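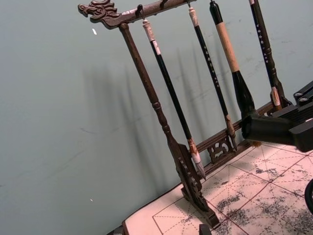
Brush rack with a carved dragon head, on practice paper

Siham Younis had brought her own soldering iron, wrapped in a tea towel, and by seven in the evening she had already lent it to everyone at the far bench and was wondering when she might get it back. The August beginners' night at Flendthorpe was always like this, with too many laptops and too few sockets, and Hicham Kabbaj going round with biscuits and telling people not to worry about the smell.

Her project was a little box that would play her grandmother's doorbell. She had the notes written down on the back of an envelope, 3 of them, and a speaker no bigger than a coin, and the thing would only buzz.

"Which pin have you told it?" asked Fadwa, leaning over with her glasses pushed up into her hair.

"Nine."

"And which pin is it in?"

Siham looked for quite a long time, first at the board, then at the wire, which was yellow and rather chewed at one end (the cat, bless him). It was in eight. She moved it across, pressed the button, and there was the old hallway in Grorer, with the coats and the umbrella stand and somebody calling from the kitchen that it was open, come in.

"Again," said Hicham, putting down the biscuits, and she pressed it again.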